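Progress report, second period, covering work to the end of February

Project: Teaching bin picking by demonstration
Prepared by: the demonstration team, Rangate
For: Goslow programme office

## 1. Position against plan

Work package 2 (collection of demonstrations) is under way and slightly behind schedule. Work package 3 (training and bench tests) started on time. The spend is within the agreed profile and no change to the budget is requested. One change to the task list is proposed in section 6.

At the end of the period the demonstration set held 2533 accepted episodes against a target of 3000. A further 171 episodes were recorded and rejected. Rejected episodes are kept on the store with a reason code but are not used in training.

## 2. Methods of demonstration

Both methods named in the proposal are now in use.

**Hand guiding.** The operator holds the arm near the tool and moves it through the pick with the controller in a compliant mode. Joint positions, tool state and estimated contact force are logged. The method gives good approach paths and is quick to learn. Its weakness is that the operator's hands are in the view of the overhead camera for most of the episode, so the images can't be used for training without a replay. Each guided path is therefore played back once with the operator clear of the cell, and the playback is what goes into the set. Playback fails if the item has shifted during guiding, and most of the rejected episodes come from this.

**Remote control.** The operator sits outside the cell and drives the tool with a hand controller while watching the overhead and side views. No replay is needed. Episodes are longer and the paths less smooth, with frequent pauses just above the item. We had expected to trim these pauses automatically. In bench tests the trimmed episodes gave a worse policy, apparently due to the loss of small corrections made during the pause, and trimming has been switched off.

The split between the two methods is moving towards remote control. New operators still begin with hand guiding, as it teaches them the reach limits of the arm.

## 3. Equipment

The controller link supplied by Dollby was replaced early in the period. The earlier unit dropped packets under load and the arm went into protective stop. Since the change there have been no stops from this cause. The old unit has been returned.

Latency between hand controller and arm is now steady enough that operators no longer report it as a problem. We have not yet measured it under the full camera load and will do so before the next report.

The cable run along the arm remains a weak point. Wrist rotation beyond the agreed limit pulls on the tool wiring, and a software limit has been set to prevent it. The limit also removes some useful grasps close to the bin walls. A proper dress pack has been quoted for and can be met from the existing equipment line.

## 4. Data quality

Each episode is checked by a second operator before it is accepted. The check covers:

- start pose within tolerance
- all camera streams present and in step
- item lifted clear of the bin and released at the drop point
- no contact between the arm and the bin wall above the force limit

The last item was added during this period. Light contact with the floor of the bin is allowed, as several flat items can't be picked without it.

Labels for grasp type are still entered by hand. Agreement between checkers is good for block-shaped items and poor for soft or wedge-shaped ones. The written guidance has been revised and the disputed labels will be redone against the new version.

## 5. Bench tests

The bench cell uses a KUKA arm over a deep metal bin, with a few mixed items spread on the floor of the bin for each trial. Item sets are drawn from a fixed list so that trials can be repeated. The list includes a studded block, a tape measure and small boxes.

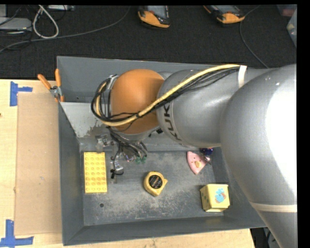
Policies trained on remote-control episodes alone handle items in the middle of the bin reliably but hesitate near the walls. Adding the guided playbacks improves the approach near the walls and has little effect elsewhere. We take this as support for keeping both methods, though the comparison has been run on one item list only and should be repeated on the second.

Recovery after a missed grasp is the main gap. Operators seldom miss, so the set contains few examples of a second attempt. From next month operators will be asked to record some episodes that start from a failed grasp, with the item displaced and the tool low in the bin.

## 6. Proposed change

The original plan called for transfer to the Massawe site once the target number of episodes had been reached. We propose to begin the transfer earlier, with the present set, and to collect the remaining episodes there. The lighting and bin type at Massawe differ from ours and episodes recorded on site would be of more use than further ones from the bench. Travel costs would come forward into the next period but the total would not change.

A decision is needed before the Massawe cell is booked. The booking closes on Thursday of the first week of the next period.

## 7. Risks

| Risk | Status | Action |
|---|---|---|
| Cable damage at wrist | Open | Software limit in place, dress pack to be ordered |
| Too few recovery episodes | Open | New recording instruction from next month |
| Packet loss on controller link | Closed | Unit replaced |
| Uneven grasp labels | Reduced | Guidance revised, relabelling to follow |

## 8. Next period

- Complete relabelling of disputed grasps
- Measure latency with all cameras running
- Repeat the comparison of methods on the second item list
- Fit the dress pack and review the wrist limit
- Start transfer to Massawe, subject to section 6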